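Home | Boards | Retail & Shopping | Chains & Brands | Log in

Sululora is opening in Drokham and has been studying us
Started by Inese Jankauskaitė, Tuesday, January 23, 2024

inese_j
So the home goods chain Sululora has picked Drokham for its first store over here, opening in May. According to the flyer in my mailbox they interviewed 3,000 local households first. They now know that we eat dinner at the kitchen counter, keep shoes by the back door and own a dining table mainly for mail. I could have told them this for the price of a sandwich.

Still, I'm curious. Has anyone here shopped at one of their stores abroad? Is it any good, or is it all tea lights?

pbunnag
I lived two blocks from one for six years. The furniture is okay. The shelves are better than okay. The lamps die young. You go in for a bath mat and come out with a bath mat, four glasses and a plant you have no feelings about.

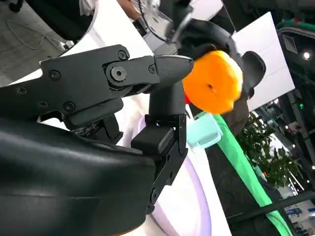 Gripper, with something round and orange at its tip

What I'd watch is the prices. They came in very low in our city, stayed low until the two furniture places on my street had closed, and then the bookcase I'd been eyeing went up by a third. Make of that what you will.

Justinas P.
I make of it that wood got expensive that year. Everybody's bookcases went up. I was a buyer for Ots back then and we raised ours twice, and we hadn't put anybody out of business except possibly ourselves.

pbunnag
You would say that, you worked for Ots.

Justinas P.
I would also say it having seen the invoices.

SuchenNg
Can we talk about the research for a second? I was one of the households. A very polite young man sat in my kitchen for 2 hours and asked where I put my keys. I said on the hook. He asked how that made me feel. They gave me a gift card for a store that doesn't exist yet.

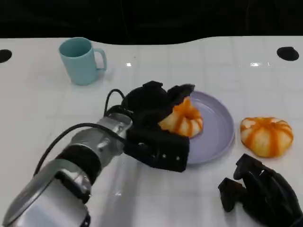 Turquoise mug, white table

inese_j
How DID it make you feel, though?

SuchenNg
Like a person with a hook.

He also opened my closet (he asked first) and wrote something down for a long time. If they come out with a storage line called "Su-chen" I want a cut.

myung_sg
I'm going to be the grump and say good for them. Cisuvitz opened out by the highway with no research at all as far as I can tell, and sold us king-size beds for houses with bedrooms the size of a king-size bed. My sister's still has to be climbed into from the foot end. If asking dumb questions in kitchens gets me a couch that fits up my stairs, ask away.

pbunnag
They could measure stairs without asking people about their hooks.

myung_sg
Could, but did Cisuvitz?

pbunnag
Fair. I still say wait and see what the prices do in the second year. My money stays on Main Street until then, or until I need shelves, whichever comes first. Probably shelves.

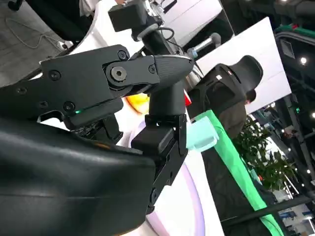

Re: Parking (moved from the old thread)

Justinas P.
The plan at the library shows the entrance on the school side. Whoever studied 3,000 households doesn't seem to have asked any of them what that road is like at pickup time.

SuchenNg
He didn't ask me. I'd have told him. I had plenty of time.

inese_j
Okay, this one I'm annoyed about. Is there a place to send comments, or do we wait for them to come sit in our cars?

Justinas P.
Planning desk, second floor. Bring your own pen.

We use cookies to remember your login and preferences. Accept | Settings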